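Rotau 핸드헬드 그리퍼 수집 키트 / 도입 및 예산 계획 안내
제품군: 조작 데이터 수집 장비
공급: Sekum
최종 수정: 2026년 1월 25일

개요
Rotau는 작업자가 손에 들고 사용하는 그리퍼형 수집 장비이다. 로봇 암을 설치하기 전 단계에서 파지 동작을 기록하고, 그 결과로 본 설비의 그리퍼 사양을 정하려는 부서를 대상으로 한다. 이 페이지는 구매 요청서 작성에 필요한 구성, 현장 조건, 예산 항목을 정리한 것이다. 세부 견적은 설치 장소와 대상 품목을 확인한 뒤 발행한다.

적용 작업
얇은 비닐, 봉투, 천과 같은 비정형 연질물의 집기, 펴기, 옮기기. 상자나 병처럼 형상이 고정된 품목만 취급하는 라인에는 하위 기종인 Abreu가 적합하며, 이 경우 연질물용 손가락 패드는 견적에서 제외된다. 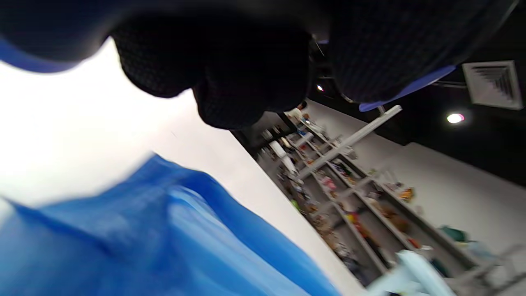
흰색 면 위의 파란색 소재와 장갑 낀 손. 뒤쪽은 소형 물품이 놓인 선반.

기본 구성
그리퍼 본체 1대
손목 카메라 1대(본체 장착 상태로 출고)
연질물용 손가락 패드 3조
기록 장치 및 전원 어댑터
운반 케이스
교정판은 별매이며 기존 Abreu용 교정판을 그대로 사용할 수 있다.

주요 사양
본체 중량: 985 g (케이블 제외)
케이블 길이: 400 cm
패드 교체: 무공구 방식
카메라 초점: 고정식
표면 반사 보정: 수동 설정

현장 조건
작업면은 무늬가 없는 무광 평면을 권장한다. 밝은 작업면을 쓸 경우 노출값을 먼저 고정하고, 작업면이 하얗게 날아가지 않는지 시험 기록으로 확인한다. 천장 조명 바로 아래에서는 본체를 기울일 때 광원이 화각에 들어오므로 조명 위치를 도면에 표시해 제출한다. 주변 선반은 옮기지 않아도 된다. 다만 수집 기간 중 배경을 일정하게 유지해야 하는 과제라면 가림막 비용을 별도 항목으로 잡는다.

연질 비닐 취급 시 검토 사항
반투명 비닐은 겹친 정도에 따라 색 농도가 달라지고 주름을 따라 반사 띠가 생긴다. 깊이 센서를 추가하더라도 이 구간의 측정값은 누락될 수 있으므로, 센서 옵션 구매 전에 실제 품목으로 대여 시험을 진행하는 편이 예산상 유리하다. 근접 구간에서는 고정 초점의 한계로 대상이 흐려진다. 인식용 학습 자료가 목적이라면 외부 고정 카메라 1대를 함께 편성한다.
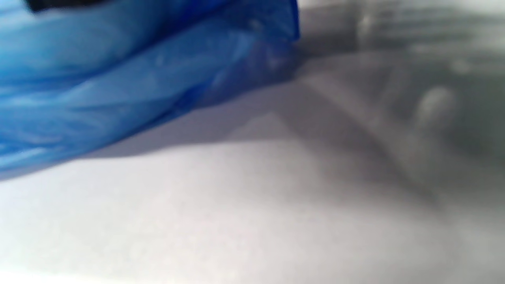
예산 편성 항목
1. 초기 구매: 본체 키트, 교정판, 예비 패드. 예비 패드는 본체와 같은 발주 건에 포함해야 묶음 단가가 적용된다.
2. 소모품: 패드 교체 주기는 연속 사용 거의 400시간을 기준으로 산정한다. 표면이 거친 품목을 섞어 쓰면 주기를 절반으로 잡는다.
3. 인건비: 작업자와 기록 검수자를 구분하여 계상한다. 검수 시간을 빠뜨린 계획서는 보완 요청 대상이다.
4. 저장 공간: 원본과 검수본을 모두 보관하는 조건으로 계산한다.
5. 교육: 반일 과정, 본체 대수와 무관하게 1회분 포함.

대여 시험
구매 확정 전 대여가 가능하다. 신청 시 대상 품목의 재질, 크기, 두께를 기재하고 실물 표본을 동봉한다. 대여기는 Pemham 물류 거점에서 출고되며 왕복 운송비는 신청 부서 부담이다. 4월 출고분은 순차 배정한다. 대여 중 발생한 패드 마모는 청구하지 않으나 케이블 손상은 실비로 정산한다.

문의
도입 상담 담당: Chanida Thongdee(Sekum 장비계획팀)
견적 요청 시 설치 장소 도면, 대상 품목 목록, 희망 납기를 함께 제출할 것.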